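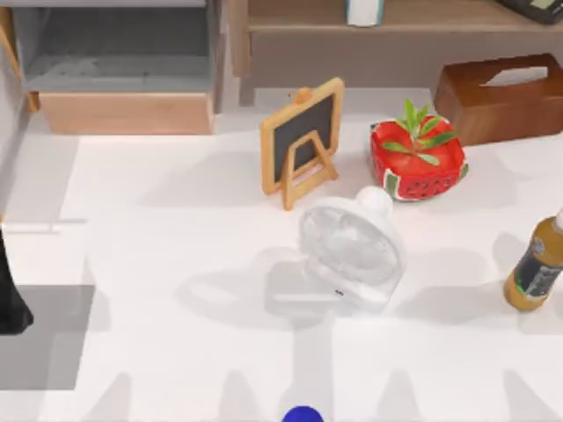
The practice table on Beca Cadwaladr's screen, fan on its back, easel and watermelon basket behind.

Kettle on, then off again, then forgotten. Beca Cadwaladr has until noon before she needs to be at work and she'd like to get a gripper finger glued first, so we talk standing up, at the long bench in the shared workshop on Kneath Lane in Faltness. Her two arms are clamped to the far end. One is missing its elbow cover.

She started in March. "I'd seen people doing it in their bedrooms and thought, well, I've got a bench. I've got half a bench." The arms are her own build, printed parts mostly, motors bought second hand in two lots from a man who was giving up on the same project. The control software she has called Pemiria. Harkik is the bit that makes the pretend tables.

The pretend tables are where most of her evenings go. Everything gets tried on the computer before it goes near the real arms. "I broke a wrist in the first week. The robot's wrist. 20 quid of gears, and two days waiting for the post. After that I said right, nothing moves for real until it's moved on the screen."

So she has a white table in there, and a heap of household stuff to put on it. The desk fan is her current headache. It lies on its back with the grille facing up, and she wants one arm to steady it while the other gets hold of the knob on the rim and tips it upright.

"A mug is easy. Everyone does a mug. The fan's round and it's white and it's sat on a white table, so the camera side of things has a horrible time with it. Half the time it goes for the shadow."

For the shadow?

"Yeah. There's this soft grey one, down and left of it, nearly the same outline. Closes on nothing. Very confident about it."

Could she turn the shadows off? She could, and did, for a bit. It all went beautifully, then she ran the same thing at the bench under the strip lights and it was hopeless again. Shadows back on. She has left the clutter in for the same reason – the little chalkboard easel, the tissue box, a bottle lying over at the side, the red basket with the plant coming out of it.

"My sister asked why there's a watermelon on my robot table. It's a basket! It's just got the pips and the rind on. I like it. It's also a very good thing to have next to the fan beacuse the arm clips it if it comes in lazy from the right."

She scrolls back through the log to find a good run. The log is up to 3319 attempts, nearly all done overnight with the laptop lid propped open. How many of them worked? She pulls a face. "Define worked." The fan stood up, say. "Fewer than I'd want in print."

What has got better is the approach. Early on the two arms would both go for the fan at once and shove it up the table towards the easel. Now one waits. That was a week's work, she says, and it came down to a single line she'd put in the wrong place. She still sounds cross.

On the real side things are slower. The finger she's glueing is the third shape she has tried, wider at the tip, with a strip of bicycle inner tube on the pad. Printed knobs and smooth fingers don't get on. She presses it down, holds it, talks at the wall while she counts under her breath.

Advice for anyone starting? Buy the clamps first. Label both ends of every cable, "both, not one, I did one". Keep the speed low for far longer then you think you need to. And have something in the way, on the table, from the start, even if it makes the numbers look awful.

The next job is a proper fan for the bench, a small white one as near to the screen version as she can find. The charity shop in town had one last week but with a blue grille. She might go back for it and paint it.

The finger has set, more or less. She wiggles it. Bit of a gap on one side. "That'll do till tonight," she says, and goes to look for her coat.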